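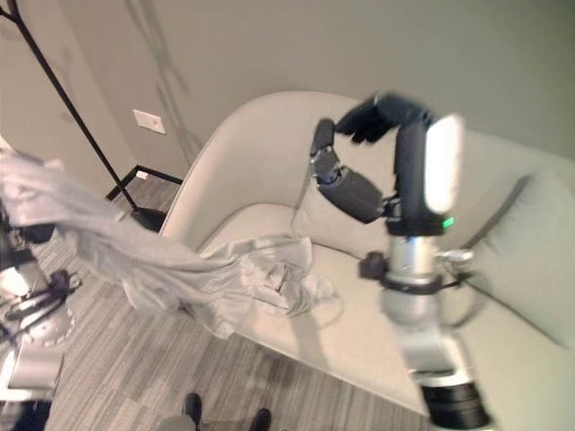

The jerk arrives just as you're getting somewhere. You've been drifting along for a few minutes, thinking a perfectly ordinary thought about parking, and the thought has started to go soft at the corners (the parking is underwater now, and your dentist is in charge of it), and then you step off a curb that doesn't exist and your whole body tries to save you. The leg goes. The arm goes. If you have company, the company goes too, usually with a remark. It makes no difference how comfortable you are. You can be laid out on a cream-colored upholstered sofa with your head against the back cushion, as safe as a person is ever going to be, and some department of your brain will still report that you've gone over a cliff.

It has a proper name, or several. Hypnic jerk is the common one, which sounds like a man who talks over you at a meditation retreat. Sleep start is the polite version. Hypnagogic myoclonus is for when you want your doctor to take you seriously. They all mean a sudden, brief contraction of muscles on the way into sleep, often with a side order of falling, a flash of light, or a bang that only you heard.

Most people have them at some point. We asked Harura readers in July whether they did, and 1374 of you wrote back, which tells me either that the subject is close to your hearts or that you were all up anyway. I'm not going to pretend it was science. People who never twitch had very little reason to open an email called "Do You Twitch?" But the replies were wonderful, and I've now read every one of them, some at an hour that didn't help my own case.

Nearly 200 of you fall down stairs. That was the runaway favorite, and usually it's just the one stair, the last one, the one you thought was floor. After that came curbs, ladders, and bicycles. A surprising number of you are kicking a ball, or trying to stop one. One reader from Hjaltested regularly catches a falling tray of glasses and has never dropped any, and I would like that person to get some kind of bonus. Another is handed a baby. She doesn't know whose.

What I like about these stories is the order in which they happen, because it may not be the order in which we tell them. It feels as though you dreamed of the stair, missed it, and jumped. But dreams near the edge of sleep are thin, quick things, more slideshow than movie, and a reasonable suspicion is that the muscle sometimes fires first and the brain hurries in afterward with an explanation. Leg kicked? There must have been a stair. Put the stair in. Nobody has managed to catch the brain in the act and get a signed confession, and it may well work both ways, but anyone who has ever explained a broken vase to a parent will recognize the technique.

As for why the muscle fires, you have your choice of stories, and none of them has won. The sober one is about a handover. Falling asleep isn't a switch being flipped. It's closer to a shift change at a badly run restaurant, where the day staff are leaving and the night staff haven't found their aprons. The systems that keep you awake and upright wind down, the ones that let your muscles go slack take over, and somewhere in the overlap a stray burst of activity goes down the spine. You twitch. The night staff apologize and get on with it.

The crowd-pleaser is about monkeys. In this version your ancestors slept in trees, and the brain learned to read the loosening of muscles as the start of a fall, and so to grab for a branch. I've always enjoyed picturing it. I've also never seen how you'd test it, short of a very patient primate and a very tall ladder, and I notice that it's exactly the sort of explanation a brain would come up with after the fact. See stairs, above.

Then there's the matter of what makes them worse, and you already know the list, because it's the list for everything. Caffeine late in the day. Hard exercise late in the day. Stress at any time of day. Being short of sleep, which is a nice touch, given that being jolted awake is one way to get there. I spent a few weeks keeping notes with a Toris band on my wrist, and it recorded my worst twitching night as "restful, with activity." My own pencil notes say the same night followed 2 large iced coffees and a phone call about the roof.

Several readers asked about Premix, the bedtime powder that seems to have bought every ad on my phone. I tried it. It tastes like a banana that has been told about bananas. I can't tell you that it did anything about the jerks, and I can't tell you that it didn't, because I took it for a week and I'd need a great deal more than a week, and also a second me who was drinking something else. I have gone back to warm milk, which I don't believe in either.

For most people the whole business is harmless, and the best treatment is to be told so. Worrying about them seems to be a fine way of getting more. You lie there waiting for the jump, the waiting keeps you hovering in exactly the zone where jumps happen, and by 3 in the morning you're running a small haunted house with yourself as the only customer. If yours come in long runs, or hurt, or go on after you're properly asleep, or turn up in the daytime, have that looked at by somebody with a degree and a decent chair. The same goes if they're costing you a lot of sleep. A newsletter can't examine your legs.

A last word on the bang. A fair number of you mentioned, rather shyly, a loud noise at the moment of nodding off: a door slamming, a gunshot, cymbals, in one case a filing cabinet going down a well. It has its own name, exploding head syndrome, and I promise I'm not making that up. It's painless, it's thought to be a cousin of the twitch, and your head stays on throughout. I'd like to cover it properly next time, so if you've had one, write in and tell me what it sounded like. Be specific. The filing cabinet has set a high standard.

Home Archive Sleep Memory Attention Odd Brains Reader Mail Subscribe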